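Relatório de projeto: perda de rastreamento da mão em tarefas de passar roupa
2020-03-04 – Por Adi Sumampouw
Imprimir | Enviar por e-mail

1. Contexto

O projeto Sopacua tem por objetivo registar demonstrações humanas de tarefas domésticas, para posterior treino de um manipulador de dois braços. A tarefa atribuída ao nosso grupo foi a preparação de tecido para engomar: pegar no borrifador, humedecer o pano e alisá-lo. A posição do pulso é obtida por marcadores fiduciais impressos num cubo fixado no dorso da luva; a flexão dos dedos provém dos sensores da própria luva, lidos pelo programa Treler.

2. Descrição da falha

Foram gravadas 200 demonstrações. Na revisão, verificou-se que 63 continham saltos na trajetória do pulso, quase sempre no momento em que o operador fecha os dedos sobre o borrifador. O programa não emitiu qualquer aviso: quando o cubo deixava de ser reconhecido, o último valor válido era repetido e, ao recuperar a deteção, a posição mudava bruscamente.

A falha só foi notada quando uma das trajetórias foi reproduzida no manipulador Illano. O braço acelerou em direção à mesa e foi imobilizado pela paragem de emergência. Não houve feridos nem danos no equipamento. Os ensaios com o braço ficaram suspensos até à conclusão da análise.

3. Causas

A inclinação da mão durante a preensão deixa apenas uma face do cubo voltada para a câmara, e de forma oblíqua. Com uma só face, a orientação calculada torna-se ambígua – o algoritmo alterna entre duas soluções. Contribuiu também a ausência de um limite de velocidade no módulo de reprodução, que o grupo tinha desativado em julho, durante a calibração, e não voltou a ativar.

4. Medidas adotadas

As 63 gravações foram retiradas do conjunto Forkora. O Treler passou a assinalar cada perda de deteção e a rejeitar a demonstração quando faltam mais de 2 imagens consecutivas. O limite de velocidade foi reposto e deixou de poder ser desativado pelo utilizador. Falta avaliar uma segunda câmara, colocada do lado oposto da mesa. 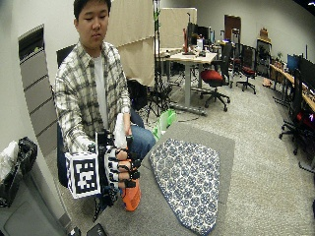 Porque não foram interpoladas as posições em falta, em vez de se eliminarem as gravações?

A interpolação foi testada, mas o erro na orientação do pulso permanecia elevado durante a preensão, e o grupo optou por repetir essas demonstrações.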